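Teaching by Demonstration: Gallery

Haverford Laboratory for Assisted Handling

12 shares | 2 comments

This page accompanies the laboratory's programme on teaching robots by demonstration. Under the programme, a member of staff shows the robot a task, either by guiding its arms by hand or by directing it from the operator's station, and the movements are recorded for later training. The work is led by Bożena Wasilewska. Cyprian Kwiatkowski is responsible for the operator's station and for the instruction of new operators.

The laboratory uses both methods. Guidance by hand is preferred for short movements in which the path of the arm matters most, such as reaching over one item to take another. Remote control is preferred for work with two hands, where a person standing close to the arms would be in the way. Each new operator completes two supervised sessions with each method before any of their recordings are accepted.

Household goods form the larger part of the current work. They are cheap to replace and familiar to every operator, and they differ a good deal in shape, stiffness and weight. A flat sachet must be taken by its edge or slid to a better place – a carton may be gripped across its narrow sides, and a bottle lying down may roll when touched. Operators are asked to work at an even pace and to avoid correcting a grip more than once. Where a second correction is needed, the attempt is marked and kept apart from the rest.

The set known as Trunitz consists of tasks carried out on a covered table, with the goods laid flat and well spaced. The set known as Flilell uses the same kinds of goods placed close together or touching. Ernen, which is planned for January, will concern passing an item from one hand to the other. Written instructions for all sets are held at the operator's station and are revised by Ms Wasilewska when the tasks change.

Gallery

Table task with household goods. Seven items are laid out on a dark teal mat, among them a green spray bottle, a roll of plastic food wrap and a yellow squeeze bottle. The robot's hands are held open at either side of the mat, with the fingers curled upward.

The position of the hands at the start of an attempt is set out in the operators' instructions. Both hands are to be clear of the goods, and the operator confirms that the view of the table is complete before the recording begins. A folding screen behind the table gives a plain background and separates the working area from the rest of the room.

Requests to use pictures from this gallery in teaching or in print should be addressed to the laboratory in writing. Visits by school and college groups can be arranged outside recording hours.

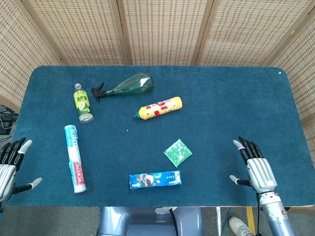 Operators who wish to propose a new task should send a short outline to Mr Kwiatkowski, stating the goods required and the method of demonstration.

Last updated: December 2019

Contact | © Haverford Laboratory for Assisted Handling | Back to top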